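Speaker notes - Good practice for simulated grasp trials
Plirkis integrators' meetup, Oct 22, 2021

Opening. Most people in the room run trials in simulation before anything goes near the real cell. Few have written rules for it. Zernitz had none until last November, and two teams there were reporting results that couldn't be compared.

Rule one: define the starting state. Gripper open, nothing between the fingers, arm at its home pose. Write the finger opening into the trial record. If a run starts from any other state, it doesn't count.

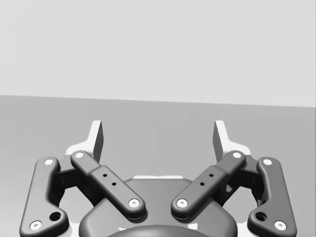 Wrist view, gripper open and empty.

Pause for questions on home pose. Someone usually asks about tolerance - say it's set per cell and move on.

Rule two: say what counts as a grasp before you start. At Ranell the wording is "held between both fingers, clear of the surface, for 2 seconds." Contact alone isn't enough. A still picture can back up a record but can't replace the log.
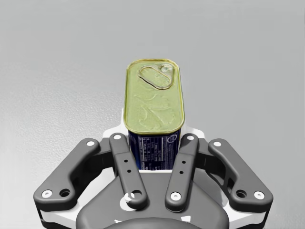
Rectangular can with a pull-tab lid, between the fingers.

We use This website uses cookies to improve your experience. Accept | Manage settings

Rule three: fix the number of runs in advance. We use 200 per object. Stopping early when the numbers look good is the most common fault I see in reports.

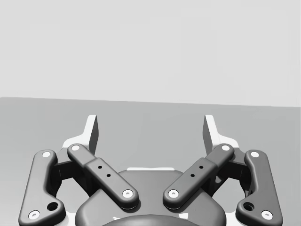 Failed runs stay in the file. Alhassan's first report had 37 failures taken out as "setup errors" with no note of who decided that. The rule now is that a run can be marked invalid, but the record is kept and the reason is written beside it on the same day.

Rule four: two arms at one table need a shared-space rule. Name which arm has priority and set the minimum clearance. Ours is 60 millimetres, checked at every step of the motion and logged at its lowest value.
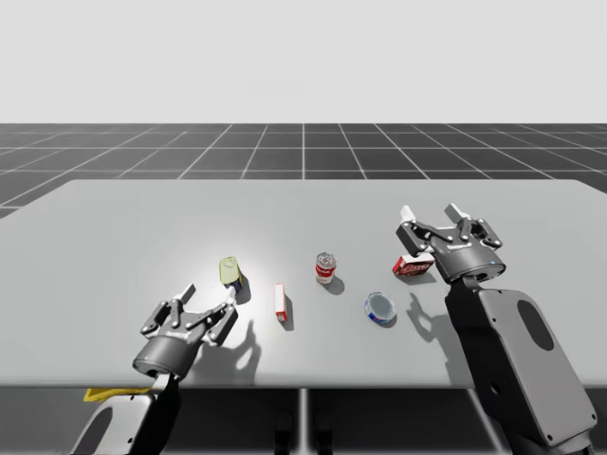
Does a clean simulated result replace the risk assessment on the real cell?

The risk assessment still has to be done in full on the installed equipment. Simulation results can go in as supporting material, labelled as simulated.

Hand out the one-page checklist. Leave the record template on screen during the break.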